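Stains and Laundry board > Getting old marks out of white cotton

madder_moth
Started in February, still going!

Right, I've fallen down a hole and I need company. I inherited a stack of old white cotton from my great-aunt in Cetham, mostly tea towels and napkins, and nearly all of it has reddish-brown marks. I've been working through it with plain washing soda and long cold soaks, and I am having the time of my life. The first lot had two nights in the bucket and then 30 minutes in the machine, and I got proper white back on four napkins I'd written off.

What I can't agree with my sister about is whether you should ever start warm. She says warm. I say cold, always cold, until you know what you're dealing with. What does everybody else do?

kettle_and_peg
Cold! If there's any chance it's blood, egg or gravy, heat cooks it in and you'll be looking at it for ever. The exception for me is tea, which I do hot straight away.
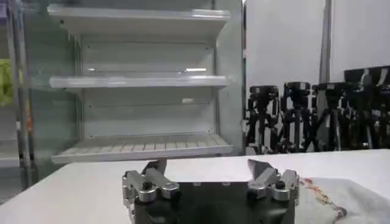 White cloth with the reddish-brown streak

I'd try that sort in cold salted water first, then soap rubbed in along the streak with your fingers and left overnight. Don't scrub across the weave or you'll rough it up and the rough patch grabs dirt.

OrsolyaF
Sorry, but cold always is a bit of a myth. My grandmother ran the linen room at the Szekeres guest house and everything there went in at 90. It came out lovely. Rust won't shift in cold water if you leave it till next year, and a lot of old reddish-brown marks are rust from pegs or bed springs. You want lemon juice and salt for that, and some sun.

kettle_and_peg
But was your grandmother's linen stained last night or forty years ago? That's my point. Fresh guest house sheets can take anything.

OrsolyaF
Fair, mostly fresh. I still wouldn't boil and I wouldn't faff about with salted water for rust either. Orsolya Fülöp, stubborn since birth :)

madder_moth
This is brilliant, keep going, both of you. I did the lemon on one corner of a napkin this morning and it's gone from brown to a sort of straw colour!! Will do it again tomorrow if the sun's out.

Another question while you're here. What do you all work on? I've been doing mine on the draining board and it's hopeless.

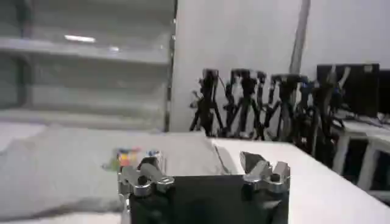
White worktop, so much easier for spotting faint marks

I'd never have thought the surface mattered, but a faint yellow ring shows up on white when it vanishes completely on pine.

Elif Naz Gezer
Long-time reader, had to sign in for this one. I agree about a white surface for whites, but for greys and colours I go by the window and look at the cloth from a low angle. You see the edges of a grease mark as a slight shine.

Also, please don't forget your greys! They get ignored because they hide everything, and then they go stiff with old detergent. One rinse with a splash of white vinegar and they go soft again.
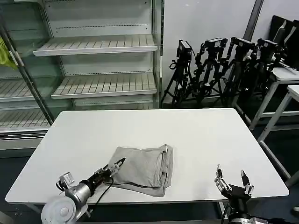
Heather grey, folded up thick on the table

Mine get half the powder it says on the Ornar box and an extra rinse. No softener at all, it makes cloths slide the water about when you want them to drink it up.

peg_leg_paul
Vinegar in the machine every wash will have your door seal. Once in a while, fine. My old Dreko did 9 years on nothing but soda crystals, and I do mean nothing.

Elif Naz Gezer
Once a month is plenty, I should have said. I put it in the drawer, a small cupful.

peg_leg_paul
Then we're friends. Does anyone still use blue? My mum swore by it for napkins that had gone cream.

kettle_and_peg
Yes, but go gently, I turned a christening gown the colour of skimmed milk. Dissolve it fully in a jug first and then stir the jug into the bowl, and keep the cloth moving. 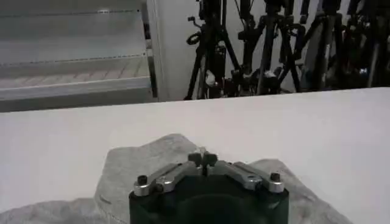

The other thing with blue is that it does nothing for the stain, it only makes the cream look whiter to the eye. Get the marks out first, rinse till the water runs clear, and then blue it if you still feel the need. I rarely do these days.

madder_moth
Noted! There's a big tablecloth at the bottom of the pile with a rust mark the size of a saucer, and that's next for the lemon. Does bottled juice work as well or does it have to be fresh?

OrsolyaF
Bottled is fine. Rinse it really well afterwards.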